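Search this site Enter keywords Go

Progress report to the Marín fund, 16 Jan 2019
Repair evenings, Cukura neighborhood
Prepared by Itziar Lozano

You asked whether the repair evenings are keeping household goods out of the trash. My answer at the halfway point is that I can't tell, and I doubt the numbers in our October update could tell you either.

That update said 91 items had been "saved." I went back through the sign-in sheets. Of those, 53 have a note saying the item left in working order. The rest say things like "looked at" or "needs part." I would like to stop using the word "saved" until we have called people back.

Furniture is the weak spot. Visitors bring tables and chairs with surface wear, we sand and oil them, and they go into the count. I doubt many of those pieces were headed for the dump. 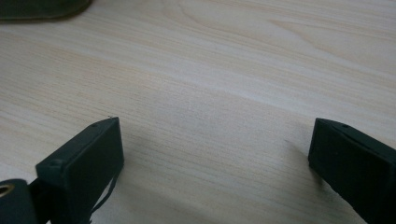
Photo: Priteo

Small appliances look better on paper. Hirkar, who supply our spare parts, report that we ordered parts for 18 kettles and toasters. Whether a mended toaster lasts another year is a different matter, and we have no follow-up on any of them.

Spending is on plan. We have around 500 dollars left in the tools line, and I would rather put it toward phone follow-up than buy a second sander. Please let me know if the grant terms allow that.

I don't recommend adding a second site yet. The case for it rests on attendance, and many of the names on the sheets are the same people coming back.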